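Onance shared workshop – tabletop arm build
Report to Dilek Akyol, December 23, 2019

Work since September
The arm is on the white table and its cables are tied along the links. We use two small cups with saucers as the practice set.

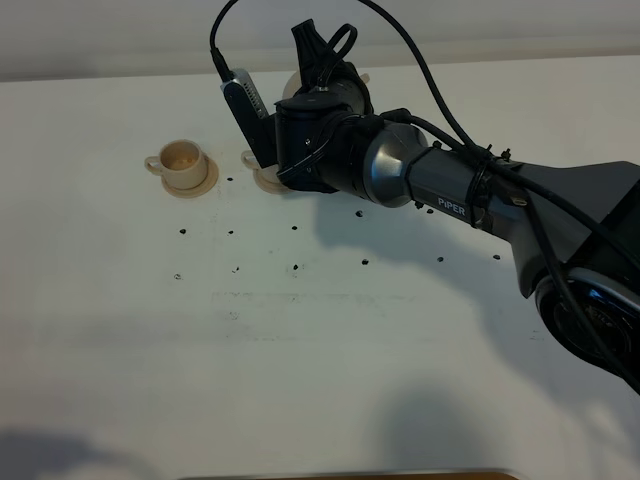
Gripping
Selim Karaca has 14 grip tests written up. Handles come next.

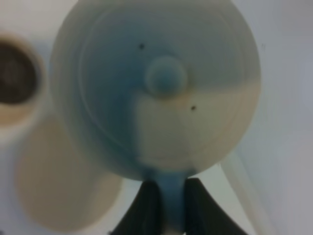

Bontu Ejigu is rewriting the approach routine. She wants the fingers to come in from both sides of a narrow part, as on the stem under the round disc, and close slowly.

Spending
We have used 2000 of the 2192 granted – mostly on mounts and cable. 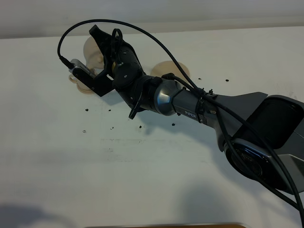

The remainder will go to spare finger pads, which Kipchumba Shemweta will order.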